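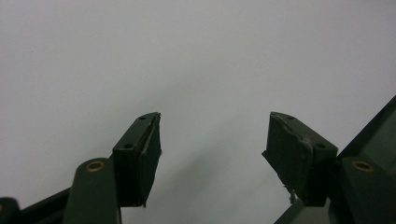 I've had the Gisten two-finger gripper for a good while now and I was going to give it a glowing write-up, right up until the grip pads started coming away. I use it in handheld form, squeezing it open and shut myself while it records, then the same fingers go on the Motex arm to repeat the job. Lovely idea, and for the first month I had hardly a bad word for it. But look at the black pad on the right finger: scuffed all over, top edge lifting in a jagged line, a pale scratch or tear across the upper part and a little frayed strand dangling at the bottom. The left one is in better shape, though its top edge has started to curl away from the tip as well.

The fault crept up on me. I keep a tally of every pick (sad, I know) and the first proper drop came at pick 1358, a jar of mustard, on to a tiled floor. Up to then I'd blamed the odd slip on my own clumsiness. After that I went back through my notes and found 77 drops or near misses, and most of them were smooth things like jars and mugs. Boxes and sponges were fine, so if that's all you plan to pick up you may never notice!

What bothers me more than the mustard is what happens on the arm. When a pad lifts, the fingers can close on the loose edge and the arm thinks it has got hold of something. Mine carried on with the whole routine twice, swinging over to the shelf with a glass sitting crooked in its grip, and I had to hit the stop button. There's no warning light and no message. I now keep everyone out of reach while it's running and only let it have plastic cups, which is a bit of a comedown.

I wrote to Gisten and they were polite but slow. They offered a discount on a new pair of pads, which still came to 40 quid for two slivers of rubber, and I grumbled but paid. The new ones came with the same glue. I ended up fixing the second set with contact adhesive from Van der Merwe, the hardware place near me, left overnight under a clamp, and they've done 357 picks so far without lifting. I'm not saying that's the proper repair, only that it's holding.

The rest of it I really like. The linkage moves nicely, the brass inserts have taken plenty of screwing and unscrewing without chewing up (my old Grundis had bare plastic holes and they stripped in no time), and it's light enough that my wrist doesn't ache after an afternoon. The instructions are thin and say nothing at all about checking the pads, so run a fingernail along the top edge before each session and stop using it if anything moves.

Three stars from me. It would be four and a half with decent glue, and I'd pay extra for pads that screw on.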